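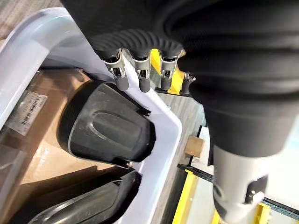
Home | Issues | Authors | Search

3.2 Open bins in the shared store

We turn now to the plain open bin, which our participants at Trevthorpe talked about with far more affection than we had expected when we began in September. A lidded box asks you to stop, put down whatever you are carrying, and find somewhere for the lid (usually the floor, where it gets stepped on). An open bin takes things as they come, and people forgave it a good deal of mess for that kindness.

Figure 3. A light gray plastic bin with a thick, rounded rim and a curved corner.

The rim came up again and again in our talks. Morenike Afolabi, who had sorted household goods at Arkalham for years before joining us, told us she judged a bin by its edge before she ever looked inside it, and several of the 13 households said much the same in their own words. A thick rounded rim was described as "easy on the hands" and a thin one as something you put up with. Corners mattered too, though opinions were more divided there: square corners hold boxes nicely, while small soft things are easier to gather out of a curved one. We return to the matter of corners in Section 4, together with the Tuesday diaries.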